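Malhotra 70 Qt Storage Bin - good not great

4 stars

19 June 2018

Bought four of these for the kids stuff. Had the Zistier ones before and the corners split, every one, first winter in the garage. So far these have held. Had mine since September, two in the playroom, one in the hall closet, one in the trunk of the car.

Good: thick walls. Handles don't dig in. Doesnt bow when you load it up with books, and I mean loaded, my back can vouch. Rinses out with a hose. They nest when empty but you have to twist a little to get them apart.

Bad: lid. Lid is sold seperate, and it's a snap lid that only snaps on three sides unless you lean on it. My 6 yr old can't do it so it just lives behind the couch now. Also no label slot. Tape peels off the textured side, tried two kinds, ended up with a tag on a zip tie thru the handle.

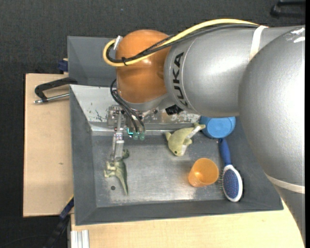
Toys in a dark gray bin, dinosaur and dolphin included.

Color, get the gray. We had white from Okano once and it showed every scuff and marker line. Gray hides it. Downside is small stuff disappears at the bottom, lego mostly, so I use a shallow tray for that.

Shipping was slow, came from the Trultness warehouse, box was crushed on one end but the bins were fine. One had a rough edge on the rim, took some sandpaper to it, five minutes.

Price went up since I ordered. Still would buy again over the Zistier. Skip the lid, or wait for a sale on the set. Will update if one cracks.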